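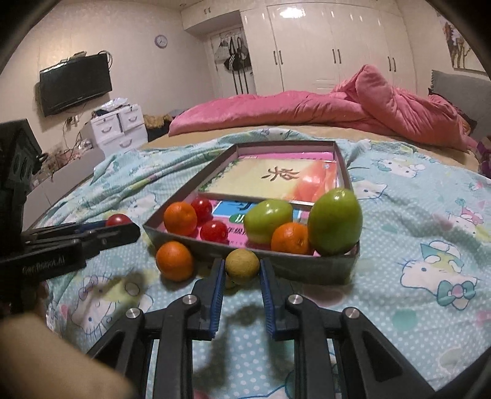 Chapter 4: Sorting the Stuff on the Bed

Home | Contents | Previous chapter | Next chapter | Glossary

By Marcelle Gilbert
Feb 25, 2024

I learned to sort on a bed. Not at a desk, not at a nice clean counter - on a bedspread with pictures all over it, in a house where every flat surface was already taken. So when people ask me where home organizing starts, I tell them to look at wherever things get put down when somebody walks in with full hands.

Take the gray cardboard tray at the top of this chapter. It has books and fruit in it, and one of the mandarins is sitting outside on the Hello Kitty bedspread. I love a tray like this! It's shallow, so you can see everything without digging, and it has just enough of a wall to keep a cherry tomato from rolling off under a pillow (ask me how many I've found in April, when I flip the mattress).

Now, would you store books and fruit together? My old teacher, Zineb Ramadan, would have said never. My friend Jouko Heiskanen in Ballolmont does it every day and gets along fine. I'm somewhere in the middle. For an hour or two, one tray for everything is great. Overnight, I want the paper in one place and anything with juice in it in another, because a soft mandarin can ruin a schoolbook and you won't find out until morning.

In this chapter we'll work with small mixed groups like that one. You'll learn to pick a rule before you touch anything, and then stick with it to the end. You could sort by kind (books, fruit), by size, by color, or by where each thing has to go next. Color sounds silly until you try it with a kid, and then you'll be done in no time.

We'll also talk about stragglers, the things that end up just outside the tray. In my first class at Cendamley I had a list of 40 household items and spent most of my time on the last few, so they get a whole section, 4.3.

Before you read on, grab a tray or a box lid and put whatever is on your bed or couch into it. Leave it mixed. We'll need it for the first activity.

4.1 Picking a Rule

Contact the author | © Jimico Learning | Back to top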